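Triluvon sells the Vlad as a drop-in parallel gripper for people who already own a pair of small arms. The kit comes with two flat fingers, a wrist camera and a bracket to hold it. I ran it for a week against the Keltach gripper we have used since January, with the same arms, the same controller and the same table items.

## Wrist camera

The camera was the main reason I wanted to try this kit. The Keltach camera sits to one side, so one finger always hides part of what you are reaching for. The Vlad camera looks down between the fingers. With the fingers open, a plate ahead of them stays in clear view. 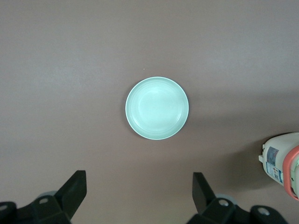 Bảo Phùng wrote in to ask whether the centered camera still helps once the fingers close, or whether the tips block the object at the moment you need to see it. They do block it. For the last bit of the approach I was working from the fixed camera above the table, and I would plan on having one.

Image quality is fair. Small print on labels does not come through, and fast moves smear. I slowed the wrist to 40 percent of its normal speed for the side-to-side searches and that took care of most of it. The exposure setting is buried two menus down and resets every time you power off.

## Fingers and grip

The fingers are black, flat and plain. On the Keltach the fingertips are padded and a little rounded, which is kinder to plates but clumsy on thin edges. Out of 60 rim grasps on a shallow plate, the Vlad missed 9. I did not keep a proper count on the Keltach, but it was worse.

Round containers lying on their sides are harder. The opening is wide enough, but you have to come in square to the body, and a small knob on the side can throw the grip off.

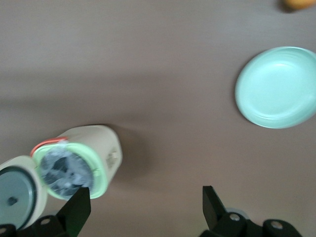 Closing force is set by a slider with no units on it. I ended up marking my own settings on a sheet of paper. The low end is gentle enough for soft plastic. The high end is more than I needed for anything on a table.

## Setup and controller

Mounting took 40 minutes per arm, most of it spent on the camera bracket. The screws are short and easy to drop. The supplied cable is long, and you need to leave a loop at the wrist or it pulls when the arm turns. The Vornbridge controller found both grippers on the first try, though it named them the wrong way around and I had to swap left and right by hand. 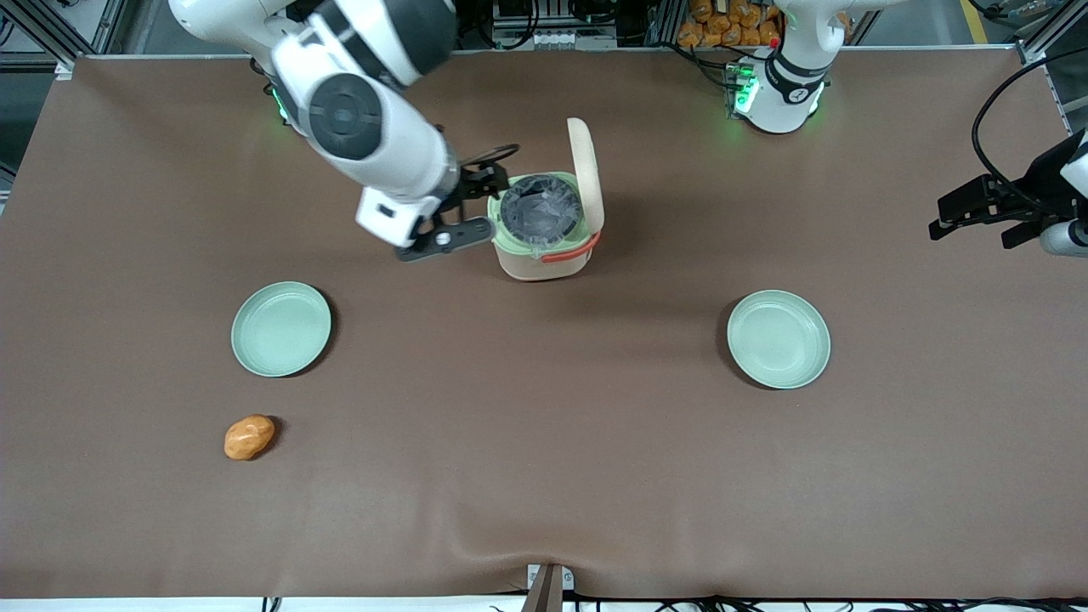 **Salvador Serrano**
*Bench Reviews Editor*

With both arms mounted, the Vlad holds up well. I could park one gripper off to the side and work with the other without the two getting in each other's way. An open lid standing up beside a container still limits which side you can come in from, and the Keltach has the same trouble.

I would buy the Vlad for plates and other thin-edged things. If most of your work is soft or round, keep the padded fingers. Triluvon lists a padded set as an extra, but it was out of stock when I checked on Monday.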